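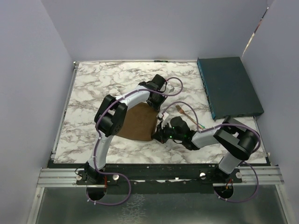 *Two arms over the marble-patterned top*

**fellrunner_bob**
Has anyone seen the final Bremum Moor plan? The January draft had a limit of 4 new tracks a year. I can't find that line in the new one.

**stirk_lass**
Page 31, but it's only "guidance" now. Stirkthorpe parish asked for it to stay as a rule.

**heatherbank**
It was never a rule. The draft said "should" - same as now.
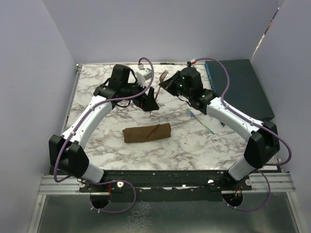 Stirkthorpe, April 28, 2020

**fellrunner_bob**
Just compared both copies. The draft said "will", so heatherbank is wrong on that one. The response report lists 1,495 replies and doesn't say how many mentioned tracks.

**heatherbank**
Fair enough, I had an older copy. I still think guidance is enough. Farmers need to get to stock.

**stirk_lass**
Farm tracks were exempt anyway. It's the shooting tracks - one above Stirkthorpe is 2,000 metres long.

**fellrunner_bob**
I've emailed to ask who changed it. Will post the reply.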